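Dullow Introduces Anurura Table Tennis Paddle Case with Piped Edge and Mesh Front Pocket

ONDILPORT, December. Dullow, a supplier of table tennis accessories to clubs, schools and recreation centers, today announced the Anurura, a zippered carrying case for a single paddle. The case replaces the company's earlier drawstring cover and will ship to club accounts first, with general retail orders to follow.

The Anurura is cut to the outline of an assembled paddle. The upper section is rounded to take the blade and rubbers, and the lower section narrows along the handle. This reduces the movement of the paddle inside the case and lets the case lie flat in a bag or on a shelf. The fabric is red, with black piping along the outer edge. A black mesh pocket is set into the lower half of the front panel.
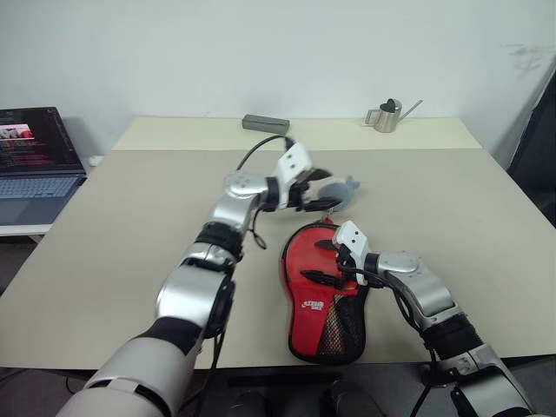

The Anurura case in red with black piping and mesh pocket.

The pocket is intended for small items that players otherwise carry loose, such as edge tape, a folded cleaning cloth or a score card. Mesh was selected over solid fabric so that the contents can be checked without opening the pocket, and so that a damp cloth can dry between sessions.

"The drawstring cover had two recurring faults," said Sumathi Salian, product manager at Dullow. "The cord wore through at the eyelet, and the paddle could turn inside the bag until the rubber rubbed against the seam. We changed the closure and the outline together. The piping was added later, after the first samples lost their shape at the edge."

Development of the case took 9 months. Pre-production samples were issued to 184 players at 8 clubs in the Ondilport area, who used them for regular practice and league play. Following their comments, Dullow lengthened the zipper opening and widened the handle section to accept flared grips. The position of the printed logo, in white on the red fabric, was also settled at this stage.

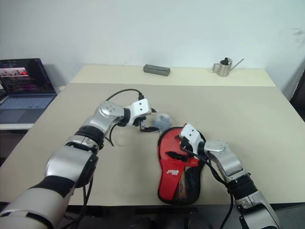

Case laid flat, with the tapered handle section toward the front.

The case accepts paddles with flared, straight and anatomic handles. It is not designed for two paddles stacked face to face, and Dullow advises against forcing a second paddle into the main compartment. Penhold models with a short handle will fit but leave free space at the narrow end.

Care instructions are printed on an inner label. The case should be emptied and wiped with a cool, damp cloth, then left open to dry. Machine washing and tumble drying are not recommended. Paddles treated with liquid rubber cleaner should be fully dry before they are put away.

The first production run is 2000 units. Distribution to clubs and schools will be handled by Åberg, which already carries Dullow nets and ball trays. Club orders placed through Åberg before the end of December will be filled from this run. Replacement zipper pulls will be stocked as a spare part.

"Clubs buy these for shared equipment as well as for members," said Prys Ifans, who manages club accounts at Åberg. "They want one shape, one color and a spare part they can order by itself. We have asked for the same case to stay in the range for several seasons."

Club secretaries may request an order form and a sample case from their Åberg account representative. Retail inquiries should be directed to the Dullow sales office in Ondilport.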